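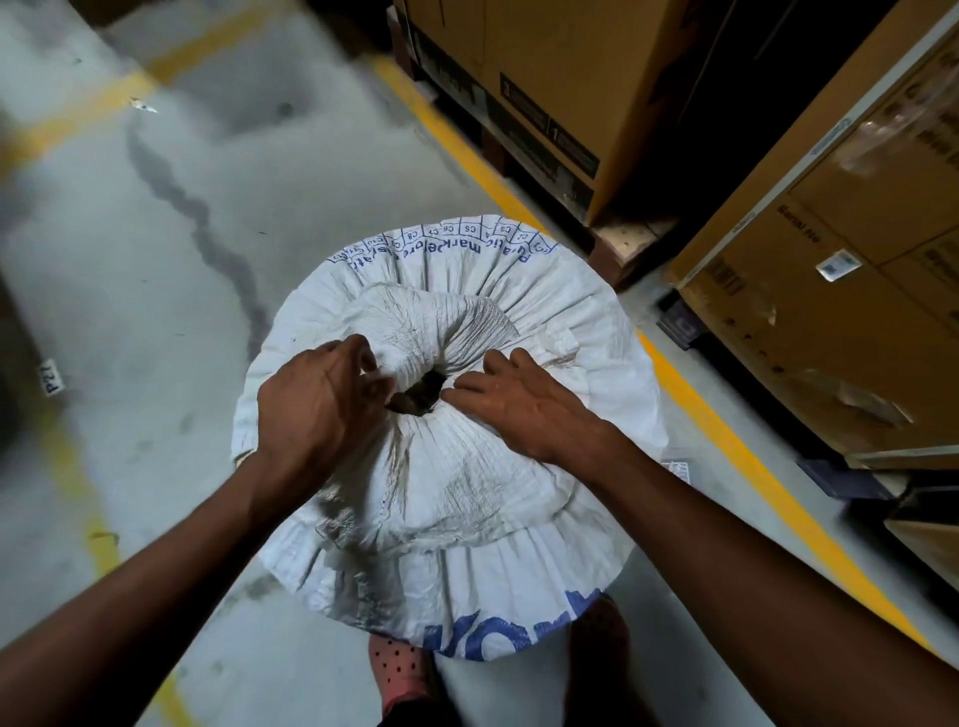

Gathering the neck of a full woven sack, hands on the pleats.

I have been thinking about sacks lately, which I realize is the sort of sentence that makes people look for the door, but please stay a minute. We get through a good many of them at our house in Londthorpe, the big white woven plastic kind, and over the years I have come to believe that the way we close them says a fair amount about how we treat the things we own.

The modern answer to closing a bag is to buy something. There are clips for bags, ties for bags, and bins with gasket lids so you can get rid of the bag altogether and pour everything into a handsome tub. I own several of these tubs. My sister-in-law gave me a matched pair one Christmas and they are lovely, and they are currently holding up a shelf. What I keep going back to is the gather. You stand over the sack, take hold of the top, and work the cloth in toward the middle a fold at a time until the whole mouth has drawn down to a little opening you could cover with your palm. Then you press it flat with both hands and let some of the air out, and only after that do you think about string.

I learned it badly first. I used to grab the top in one fist and twist, the way you would wring a dishrag, and wrap twine around the twist as fast as I could before it got away from me. It always got away from me. A twist wants to untwist, and woven plastic is slippery stuff, and by the next morning the sack would be yawning at the ceiling. My grandmother, who kept potatoes and onions and a terrifying quantity of dried beans in a cellar much colder than mine, pleated hers. She went around the rim as if she were making a pie crust, and she talked the whole time, and I was a grown woman with a cellar of my own before I understood that her hands had been doing the important part of the conversation.

Pleating is slow, and I want to argue that the slowness is worth having. It takes me a minute or two to do a sack properly. In that time I notice if the weave has started to fray along one side, or if I have overfilled the thing again. (I always overfill. There is a point at which a sack is full and a point past it at which it is merely round, and I sail by the first one every time.) If you overfill, there isn't enough cloth left to gather, and no clip in the world will rescue you. The pleats tell you this early, while you can still scoop some out.

I do mine on the concrete floor in the back room, standing up and bending over it, with my feet tucked close in against the base so the sack can't roll. I am told this is terrible for the back. My neighbor across the way on Hollilgate Lane does hers sitting on an upturned crate with the sack between her knees, and she has offered more than once to lend me the crate. She may be right. But I like to look straight down on the folds, because that is the only way to see if they are running evenly to the middle, and I suspect by now I would be no good at it sitting down.

There is a case against all this and I should be fair to it. Woven sacks shed little threads when they get old, and those threads turn up in the garden for years. They come to you printed all over with somebody else's business, and they get gray and smudgy around the neck where hands have been, and no amount of hosing brings the white back. A friend who likes a tidy pantry once told me that mine looked like the back of a feed store. I took it as a compliment, and I'm fairly sure it wasn't one. If you have mice, by all means use a bin with a lid, and use it with my blessing.

But for ordinary keeping, I think we have been a little too quick to hand the job over to gadgets. The dirt on the neck of a sack doesn't trouble me much. It is there because the thing has been opened and closed many times, and a sack that can be opened and closed five seasons running has earned its place in the corner. I have one that is softer than my pillowcases. I'd be sorry to lose it.

So if you have a sack slumped open somewhere this Wednesday evening, try it before you go hunting for a clip. Start at the side nearest you and take small folds, smaller than seem necessary, and keep one hand on what you've already gathered while the other goes to fetch more. It will feel clumsy for the first few. Mine did, and there are mornings in March, when the back room is cold and my fingers are stiff, when it still does.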